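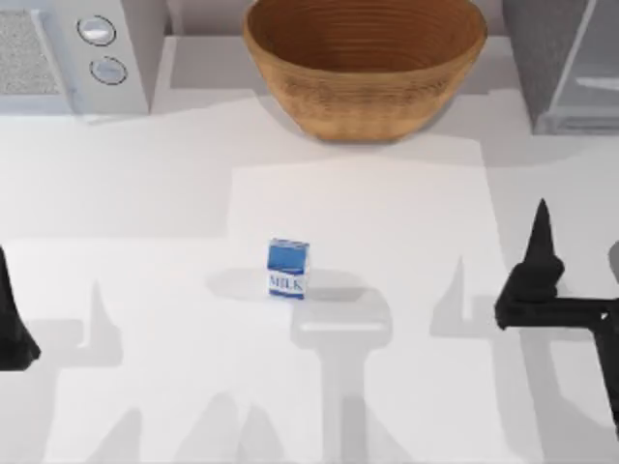

Cancelling a doorstep milk order before moving house
Posted in: Household, Prutville

Our household leaves Prutville in January and wishes to end its order with Standach Dairies. Is written notice required, and are unopened cartons refunded?

Hoshino
Notice of 2 weeks must be given in writing. The final bill is issued after the last delivery — please keep a copy of your letter. Cartons already delivered are not refunded.

Sestunska
I telephoned before 9 in the morning and it was accepted. I cannot comment on refunds.

prutville_tenant
Please also inform your landlord.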